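Toltthorpe Lorkora 16 Travel Trailer

Stock no. 1786-L
In stock at our Usance Road yard

We have been waiting on this one since March, and it was worth it! The Lorkora 16 is a small, light travel trailer that tows like a much smaller one. Warrick Tipoki took the first one out over the hill road with a mid-size SUV and came back grinning. No sway, no white knuckles, and he could still see plenty out of the mirrors.

The body is 16 feet long, and the loaded limit is 3726 lb, so plenty of family SUVs and most pickups are in the running. Check your own vehicle's tow rating and hitch label first, or call us with the year and model and we'll look it up with you.

Single axle with electric brakes, 2 inch ball coupler, 7-pin plug, spare wheel with cover, four corner jacks, LED running lights, front storage box, rear bumper with hose tube. The Siddiqui suspension is an upgrade on most trailers this size and comes standard here. It's quiet, it soaks up broken pavement, and there's very little to grease.

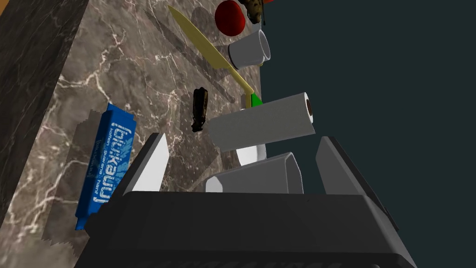
Gray block and marble countertop.

Inside you get a full-width bed at the back, a dinette that folds down for a third sleeper (best for a kid, or a short friend), two-burner stove, sink, 12-volt fridge, roof vent with fan, and a wet bath with a real door. Headroom is good all the way through. Huia Mudgway in our service shop is a tall woman and she can stand up straight under the vent and in the shower, which made her day.

The roof comes wired for solar with a 200 watt panel already fitted. The battery sits in the front box where you can get at it without crawling under anything - a small thing, but you'll love it the first time you need to check a terminal in the rain.

Options we can fit here: second battery, side awning, bike rack for the rear bumper, weight distribution hitch, backup camera, outside shower. Allow an extra day or two for the awning, as it has to be sealed and left to set.

Colors: white over gray, or white over sand. The sand looks great in person.

Trade-ins are welcome, and we'll look at boats and motorcycles as well as trailers. Bring the title and both keys if you have them. Every buyer gets a full walk-through with Huia, including hitching up and backing into a space, and you can take as long as you like over it.

Next delivery is due 13th July. Call or stop by the yard to put your name on one, or come tow the demo trailer with your own truck!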